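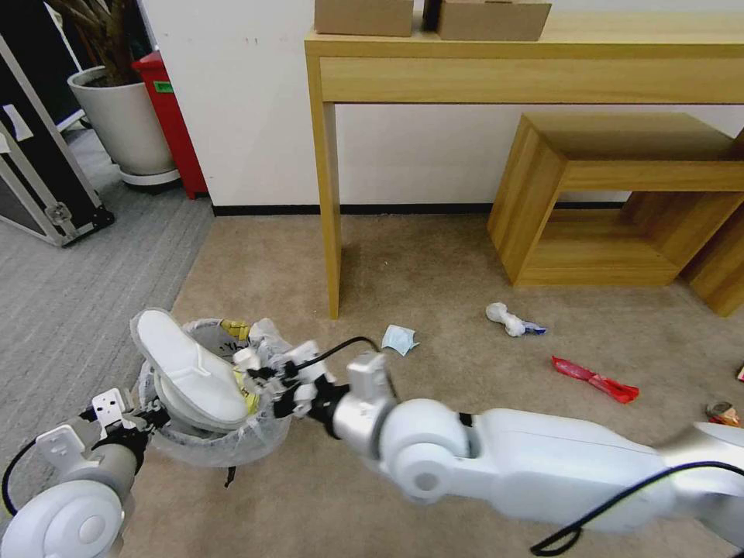 A clear plastic bag, held open at the edge.

Pendasham neighbors invited to a month of throwing less away

PENDASHAM, Wed 28 August – Flevmont, the household waste service for Pendasham and Lirnau, is delighted to open sign-ups for its Lighter Bin Month, which runs all through September and is free to every home in both towns.

Ninety households can take part this year, up from 26 last time, and we would dearly love to fill every place! Each one gets a kitchen scale, a pad of weekly record sheets and an invitation to 3 evening get-togethers at the Lau Street hall, where there will be soup, good company and plenty of talk about leftovers.

"People come in a little shy about what they throw out, and by the second evening they are swapping recipes for stale bread," said Yuk-lan Kan, who runs the program for Flevmont. "I still weigh my own kitchen bag every Friday – my family teases me terribly for it."

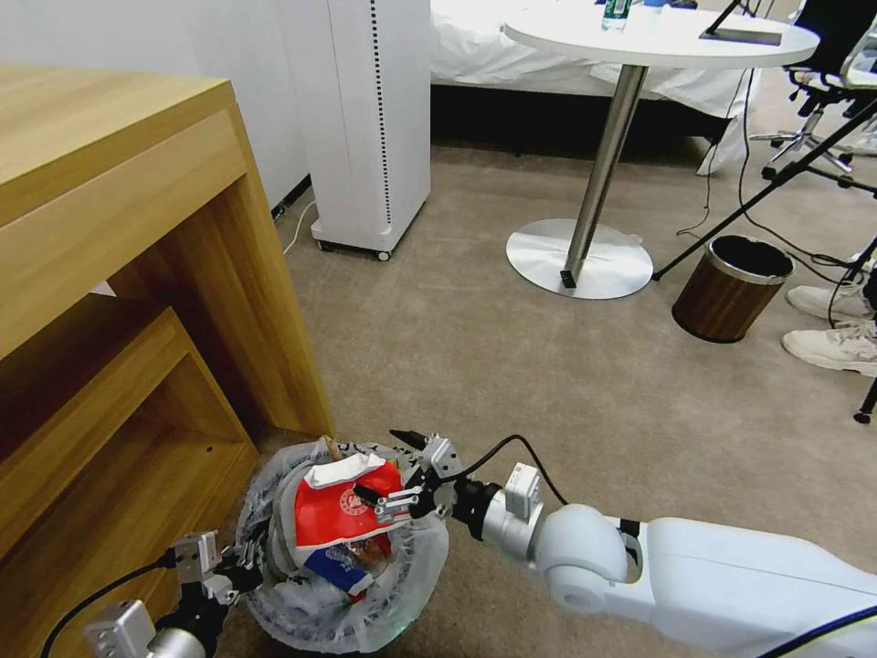 Snack wrappers and tissues are everyday bin fillers.

How to join

Sign up at the Flevmont front desk in Pendasham or at the Lirnau library. Evenings start at 6:30 and last 90 minutes, and children are very welcome. Homes that finish all 30 days of record sheets will receive a countertop compost pail.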